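The Clearing Question
A report to the Household Board of Gaststead

The Board has asked whether the machine supplied by Tillutex may be entrusted with the clearing of tables in the Agbayani wing. The undersigned was appointed Assessor in November and has attended 70 sittings for the purpose.

The Board will recall that the wing serves 433 residents, and that each of them leaves a plate. The petition from Tultgate, which bears 652 names, asks that no plate be touched by a machine until the machine has been shown to know a plate from what is on it. The Assessor considers this a fair request. The trial was therefore set with a plate, a block and a piece of toy fruit.
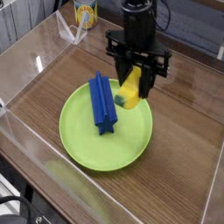 Plate 1. The banana held over the dish, with the blue block standing.

The supplier's statement calls the work "solved in principle." The Assessor does not know what the principle is. A resident of the wing, asked to clear the same table, did so while talking about her sister, and put the banana in her pocket. 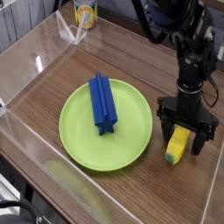

It was then necessary to decide what should be counted as a chore. The rules of Gaststead define it as "any task which must be done again tomorrow." By that rule a single lift is no chore at all, however well made, and the Assessor has declined to enter it as one. The supplier has objected in writing - the letter is attached - and asks that each lift be entered separately. There would be 2,034 entries.

The Assessor finds that the machine may continue to practice. It may not yet be given the wing. The residents will go on carrying their own plates to the hatch, and the resident mentioned above has been asked to return the banana.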